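Store is bringing in automation for the bed displays, what happens to the staff?

Gus Nakamura
2018-03-12

Hi all, hoping somebody has been through this. I've worked the bedroom floor at a furniture showroom for nine years, and a good part of my day is making up beds, straightening pillows, folding throws, then doing it again after the families come through. Management has signed with a firm called Odulis to automate some of the tidying, starting in April. They say no jobs will go, but my hours are built around that work. There are 12 of us and we're all a bit nervous. What should we be asking?

Fonent

Get it in writing.

Gillespie Paterson

Hello Gus, and I feel for you, I really do! We went through much the same thing at our store, and I was the one grumbling loudest in the break room (my coworkers will back me up on that).

What surprised me was how much of the job is soft, floppy stuff. A cushion leaning on a headboard, a crumpled cloth left on a mattress, things we fix with one hand while talking to a customer. That's the part that still takes a lot of teaching, and the teaching is paid work, so ask who gets it. 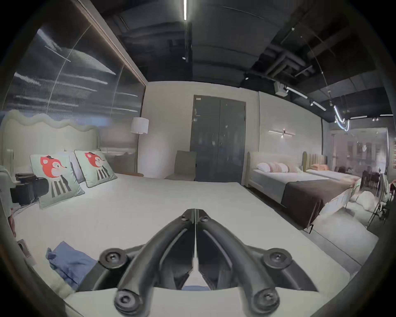 What to ask your manager

Ask whether your hours are guaranteed, and for how long. Ask who resets a display when the machine gets it wrong, and whether that time counts against your sales targets. Ours didn't think of that one until we brought it up, and it took weeks to sort out! Then ask about training, and make sure it's offered to the part-timers too. I do less folding now and a lot more checking, and my knees are grateful, though I do miss having a quiet half hour with the pillows before opening.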